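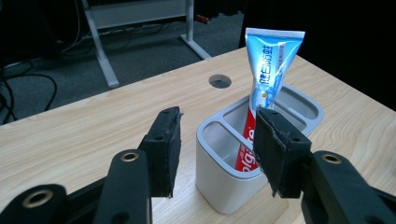
How many hand-held grippers does a school robotics club need?
Fewer than the catalogue would like you to buy. One between four pupils works, provided somebody keeps a rota and the sessions run to an hour or more.

Durkora Hand-Held Gripper, Club Set
Item 3128
Sold by Tovar Classroom Supply
Page last revised Aug 14, 2018

We sell this set and would like you to buy it, but we have also taken enough of them back to know who shouldn't. Read to the end before you order. Returns cost us both money.

What it is

A two-finger gripper held in the hand, with a camera mount, meant for clubs and classes that want pupils to record small everyday jobs and then try to get an arm to repeat them. The pupil squeezes, the fingers close, the camera keeps a record. Durkora calls this "teaching by showing" on the carton. In a club it is mostly picking things up and putting them down again, and a fair amount of arguing over whose turn it is.

The linkage is black plastic with brass-coloured rings at the joints. The finger faces carry a soft pad. There is no motor and nothing to charge in the gripper itself.

What comes in the carton

Gripper, assembled
Camera mount with two screws
One pair of spare finger pads
Hex key
Printed card of starter tasks
Getting-started booklet

What doesn't

A camera. A computer. An arm. The booklet has a drawing of all three on its cover and we have asked Durkora to change it. Until they do, please take it from us that they are not in the box. If your club has no arm, you can still record and compare attempts, and some clubs find that is plenty for a term. Others find it dull by the second week. Ask your pupils before you ask your head.

What pupils do with it

The starter card suggests blocks and cups. Blocks and cups are fine for one session. After that we'd say go to the bathroom shelf or the kitchen drawer, where things are awkward in useful ways. A toothbrush holder with a tube of toothpaste standing in it is a good second task. The tube narrows from the cap to a flat crimp, the holder has walls that get in the way of the fingers, and a pupil soon has to decide whether to take hold of the tube or the whole holder. Those are two different jobs and they should be recorded under two different names. We have seen a full afternoon of recordings thrown out over that.

Other tasks that clubs have told us went well: a comb laid flat, a sponge, a folded flannel, a soap box with a lid. Tasks that went badly: anything with liquid in it, coins, and clear plastic, which the software had trouble with in every light we tried.

About the pads

Here we part company with the maker. The carton says the pads are "hard-wearing". They wear. The covering scuffs and goes fuzzy at the edges, and in a busy club you will notice it well before the end of the year. Worn edges don't matter much for boxes and tubes. They matter for thin things. Keep the spare pair for competition and let the pupils scruff up the first pair in practice. Replacement pads are item 374 and are sold in pairs. Don't glue the old ones back down, as the glue sets hard and the finger face is then no longer flat.

Size and grip

The fingers open wide enough for most things that stand on a bathroom shelf. Measure your largest object before ordering if you have something particular in mind, or send us its width and we will tell you. Small hands can manage the squeeze, though younger pupils tire of it and start using both hands, and then the recordings come out shaky. We wouldn't buy it for under-tens, whatever the age on the box says.

Setting up the table

Any steady desk will do. Plain wood or a plain cloth is easier to work with than a patterned top. Put a bit of tape where each object starts and agree whether it goes back to the tape every time. Move the object a little between goes once the pupils are used to it — a club that always starts from one spot ends up with an arm that can only work from that spot. Light from above is fine. Low sun through a side window is a nuisance.

The software

Free to download, and that is the kindest thing we can say for the current version. It records reliably. It also hides the file names three menus deep, and it will let two pupils save under the same name without a murmur. Write names and task on paper as you go. The March update was meant to mend this and mended something else.

Using it for the Toler Cup

The set is allowed in the junior and senior classes of the Toler Cup, at least under the rules we were sent. Finger pads may be replaced but not reshaped. Teams at the Ninivberg heat are asked to bring their own objects for the free task, and the judges like to see something from ordinary life. Check the rules again yourselves before you travel. We sell the gripper; we don't run the cup, and we can't argue with a judge for you.

Does it teach them robotics?

Some. It teaches them to do a thing the same way many times over and to notice when they haven't. It teaches labelling, and it teaches patience to those who had some already. It won't teach wiring or building, and if those are what your club enjoys then a kit of motors and plates will please them more for the same money. We stock those too, on the Build and Wire page.

Before you order

Have you got a computer the school will let you install things on? This is the commonest reason for a return.
Is there a cupboard that locks?
Will the same adult be there most weeks? A club that changes hands each fortnight tends to lose the hex key and then the interest.

Delivery and returns

Sent within three working days if in stock. Returns are accepted if the pads are unused and the hex key is in the carton. We do check for the hex key. Schools may order on account. For more than one set please write first, as we keep only a few on the shelf and Durkora is slow to send more.

Goes with

Finger pads, pair, item 374
Camera arm clamp
Task cards, second set (better than the first)
Storage tub with lid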